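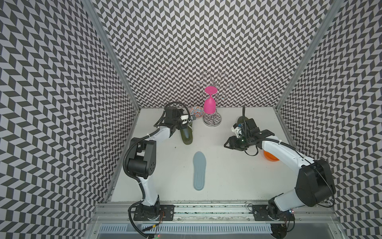
Notebooks > Propulsion bench > Karnance > Valve life test

April
Posted by the propulsion bench

Valve 2 started leaking during the night. The cycle counter stopped at 3,646, when the bench script saw downstream pressure climbing with the valve commanded closed and shut everything off. It did what we wrote it to do. The isolation valve closed, the supply regulator stayed where it was, and the last complete log file is good.

Background for anyone reading this who missed the last entry. Karnance carries a cold gas system with four thruster valves, all from the same Plattner batch. The flight lot is already in bags. What is on the bench is the spare set, running open and close cycles on dry nitrogen so we have a wear number before the integration review. Plattner's paperwork covers more cycles than we will ever use, but their test was done at a different inlet pressure and with a longer open time than our attitude control software asks for. We use very short pulses, and a short pulse means the poppet hits the seat harder for its time open. At least that was the worry.

First thing this morning I repeated the leak check by hand. Inlet at 40 psi, outlet capped into the small volume, wait for temperature to settle, then log pressure rise. Valves 1, 3 and 4 are flat within what the transducer can see. Valve 2 rises steadily. It isn't a gross leak and you can't hear it. With soap solution on the outlet port you get a slow bead that grows and lets go. I cleaned the solution off afterward with alcohol and let the port dry with the cap off.

Then I cycled valve 2 by hand a few times and checked again. Rise rate dropped, but did not go back to zero. Cycled again, rate came back up. So it moves around, which to me says particle and not seat wear. A worn seat should leak about the same every time.

Things I checked before opening anything:

Coil resistance on valve 2 matches the other three. No change from the incoming inspection sheet.

Drive current trace looks normal. The little dip where the poppet moves is in the right place on opening. On closing it is harder to see, but I overlaid a trace from the start of the run and can't tell them apart.

Fittings on both sides of valve 2 are tight and show no bubbles. I swapped the outlet cap with the one from valve 3 and the leak stayed with valve 2.

Swapped the transducer channels as well. The leak stayed with valve 2.

So it is the valve. I took it off the manifold after lunch, capped both ends right away, and bagged it. The filter upstream of the manifold came off too. I looked at the filter element under the microscope and there are some bright slivers on the upstream face, as you would hope, and one on the downstream face, where there shouldn't be any. The sliver is curled and looks like thread debris. It could be from the fitting between the filter and the manifold. That fitting was replaced when we moved the bench, and I can't find a line in this notebook saying it was flushed after it went in. I think I did it. I can't prove it from the record, so treat it as not done.

If that is what happened then the valve isn't at fault, and the flight manifold is fine as long as its own cleaning record is complete. I pulled that record. It is complete, signed at every step, and the flush samples were counted at the outside lab with a pass. Copy is in the Karnance folder under manifold, cleaning.

I would still like a look at the seat. We don't have the tool to open these without wrecking them, so valve 2 goes back to Plattner. I wrote to them this afternoon and sent the traces and the pressure plots. Asked for three things: open it in their clean area with pictures at each step, keep whatever they find on the seat, and tell us the seat material lot. They may not want to share the last one.

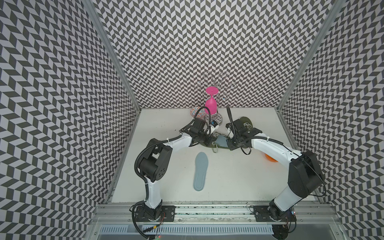

Remaining valves go back on test tonight with a blank plate in position 2. Before that I want the whole line flushed from the regulator down, new filter element in, and a witness filter at the outlet end to catch anything still coming through. The run will go in blocks of 12 hours with a leak check between blocks. That makes it slower, but when something changes we will know within a block when it changed. On the last run the only leak measurement between start and shutdown was the automatic one, and that only trips at a fairly high threshold. It is possible valve 2 had been weeping below the threshold for a good part of the run. I went back through the log to see if there was a slope. There is a hint of one toward the end, but room temperature was moving at the same time and the two are hard to separate. I wouldn't put it in a report.

Changes to the script:

Lower the trip threshold. The old value was picked to avoid false trips when the heating comes on in the evening. With the temperature correction in, we can afford a tighter one.

Log the small volume temperature on every cycle, instead of every so often.

Write the current trace to disk for the first and last cycle in each block. At present it keeps only the latest and overwrites it.

The first two are done and checked against a deliberate leak (cracked the outlet cap a hair, script tripped promptly). The third is written but I haven't tried it on the full rig. If it hangs, comment out the trace call and carry on without it.

Vibration. Our slot at Widurberg is still on for the engineering model and I don't see a reason to give it up. The engineering model has its own valves, which have seen very few cycles. I do want a leak check added before and after each axis. The procedure now has one at the start and one at the end of the whole campaign, and if something shows up we would have no idea which axis did it. Widurberg allowed us to leave the nitrogen cart next to the table last time. Need to confirm that they still allow it, and that the pressure line can stay connected between runs without someone from their side having to inspect it each time. That ate most of a morning before.

Grondlow need to hear about this too. They hold the launch safety file, and the file counts each thruster valve as one of the barriers against an unplanned release. One leaky spare on a ground bench doesn't change the count, and the latch valve upstream covers us in any case. But they ask for anomalies on flight-type hardware to be reported, and it is much easier to send a short note now with the bench log attached than to have it come up at the review. Draft note is in the shared folder. Please read it before I send it tomorrow. I kept the cause as "under investigation, contamination suspected" and left the fitting out until we have the Plattner result. If anyone thinks the fitting should be in there, say so.

Leftovers from today:

The torque wrench for the small fittings is due for calibration this month. Still in date for now. Put it in the next shipment.

Nitrogen bottle is getting low. Enough for tonight and probably the next block. A full one is on the rack but not yet sampled for moisture, so don't swap it in before that.

The gray transducer cable on channel 3 has a loose backshell. Reading is steady if you leave it alone. Replacement is ordered.

I moved the microscope back to the clean bench and covered it. The sliver is on a tape mount in the labeled dish next to it. Please don't tidy that up, I want to get it under the electron microscope to see if it is stainless or something else. If it comes back as aluminum then the fitting idea is wrong and we have to look further up, at the regulator body.

Started the flush late in the afternoon. Witness filter after the first pass had a few specks, second pass clean, third pass clean. Manifold closed up with the blank plate in position 2, leak check good on the other three at 40 psi, counter carried over so that the cycle totals stay continuous. Block one running as of 6:30 pm. Trip alerts go to the bench phone, which is on the charger by the door.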